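Ticket 2405
Subject: Trora EP plays back with gaps between tracks, side B only
Opened by: Shahzad Shaikh
Product: Baserness label store, download player
Status: Solved

Shahzad Shaikh, Thursday 9:40 am
Hi all! First off, the new Trora EP is fantastic and I've had it on repeat since it went up. One snag. The four tracks on side B are meant to run together as one long mix, and in the download I get a short silence between each of them. Side A is fine. I've tried the FLAC and the MP3, same thing in both. Log says "gap 270 ms" at every join.

Support (Drisden), 10:15 am
Thanks for the log line, super helpful. Can you clear the player cache and download side B again? Also let us know which build you're on.

Shahzad Shaikh, 11:02 am
Build 1813. Cleared the cache, grabbed it again, still 270 at every join. I also tried the older Kiani remix pack, which is mixed the same way, and that one plays perfectly! So it looks like something in this release.

Support (Drisden), 1:30 pm
Great catch with the Kiani pack, that narrowed it down fast. The side B masters were uploaded with the "single track" setting on, so the encoder padded the end of each file. We've flipped it to "continuous" and are running the encodes again now.

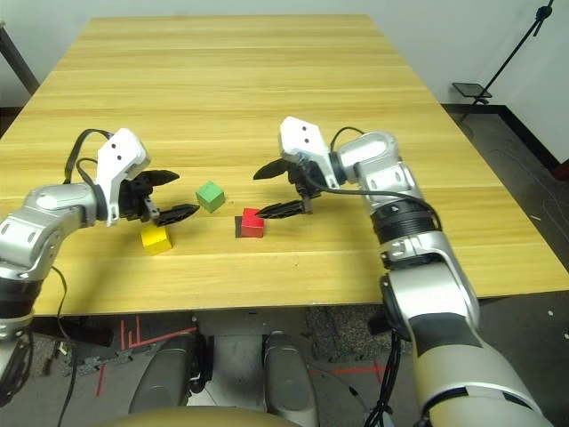 New files should be up by 3 pm. Delete the old side B folder before you download, or the player will keep picking up the padded copies. More than 680 people bought the EP in September, so we're emailing all of them with a fresh link too.

Shahzad Shaikh, 3:25 pm
Got them, and wow, what a difference! The drop from B2 into B3 finally lands the way it does on the vinyl. Log shows gap 0 all the way through. Please close this one, and say thanks to whoever redid the encodes.

Closed by Drisden, 3:31 pm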